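Subject: Re: [sim-track] Bowl task, objects lost before release

Natanael Rangel wrote:
> Our team (Drastitz) has a problem in the bowl task. The arm
> lifts the object well, but on the way to the bowl it often falls.
> We made 40 runs and lost it in 11. Is it the friction value, or
> do we move too fast? We did not change anything in the scene
> file.

Hello Natanael,

Thank you for the numbers, they help. We had the same trouble in the Tovlow team in April, and for us the friction was not guilty. We closed the fingers with a fixed width, so a small object was held only at the tip. When the wrist began to turn, it slipped out.
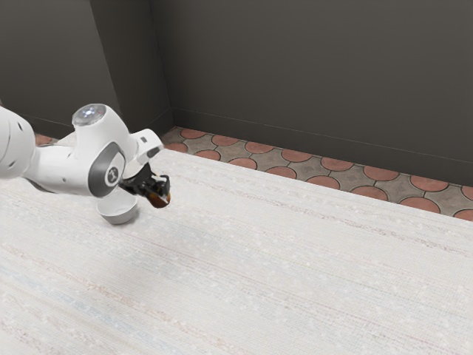

Now we close until the force limit is reached and then wait 37 simulation steps before the arm moves to the side. This wait is important - without it the contact is not yet stable, and you will see good and bad runs with the same settings.

About speed: please look first at the last part of the path, above the bowl. Our planner made a sharp stop there. I made the stop softer and after this I left the speed as it was.

One question for the organizers: does a run count if the object touches the rim and then falls inside? The rules of the Falcão round said yes, but in the new text I cannot find it.

I can send you our grasp script if you wish. It is 91 lines and the comments are partly in Portuguese, sorry for this.

Best regards,
Vikon
Tovlow team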